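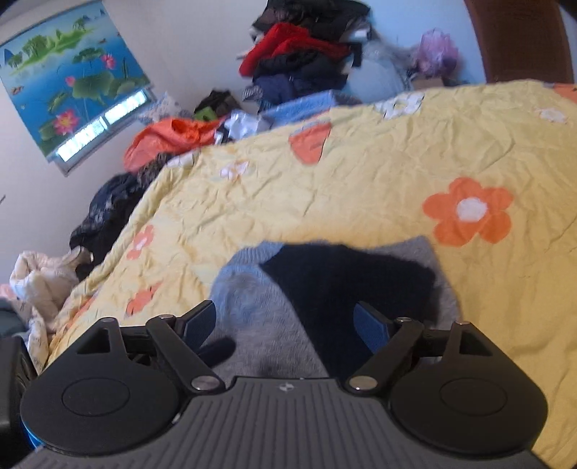

Hi again, Ihor Stetsiuk here, following up on my ticket about the scheduled greetings in Furell. I loaded my New Year wishes into the December list, 300 contacts, and every message over two lines long is getting chopped after the first comma. So my aunt got "Wishing you joy," and then nothing! I've also swapped the card background to test it, and the text gets chopped the same way, so I don't think the picture size matters.

What I've tried so far: logged out and back in, cleared the saved drafts, typed one wish by hand instead of pasting it (same result), and sent six test cards to myself. The short quotes go through fine. The Eid and Diwali wishes from last season still look whole in the Sent folder, all 3,958 of them by the counter — so something changed since then.

Update, Tuesday evening: took the commas out of one message and it arrived complete. Put them back, chopped again. I can't send 300 people wishes with no commas, my mother would have words. Can you please pause the list until it's fixed? I can't find the pause button on my end.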